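Sealing grout in a small kitchen

Wed 2 January

The grout lines in my kitchen had gone from gray to something darker over 7 years of use. I finally cleaned and sealed them during the last week of August, and I have enough months behind me now to write up the result.

The floor is light gray tile laid over a concrete slab. I scrubbed it with an alkaline cleaner from Lokar, diluted one part to 40, left it for ten minutes and rinsed twice. Acid cleaners work faster but they attack cement grout, so I stayed away from them. 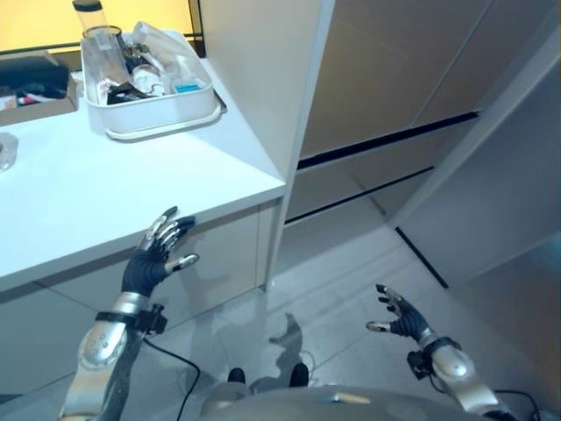
Sealer

I used Grarnent, a water-based penetrating sealer. Ülle Kütt recommended a solvent product, which lasts longer, but I had no way of ventilating the room properly. Two thin coats went on with a narrow brush, 44 minutes apart - the label asks for at least 30. Anything left on the tile face has to be wiped off before it dries, or it leaves a haze.

Then I waited a full day before walking on it and three days before any mopping.

For testing I put drops of coffee, cola and olive oil on separate joints and blotted each one after an hour.

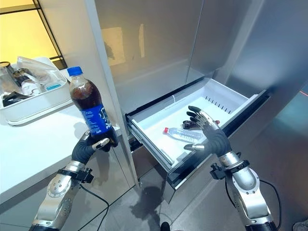 Coffee and cola left nothing. The oil left a faint mark that faded after a second wash. I repeated the test in December on the joint by the sink, which gets the most water, and the coffee had started to soak in. One more coat there should fix it. The rest of the floor can wait until next summer.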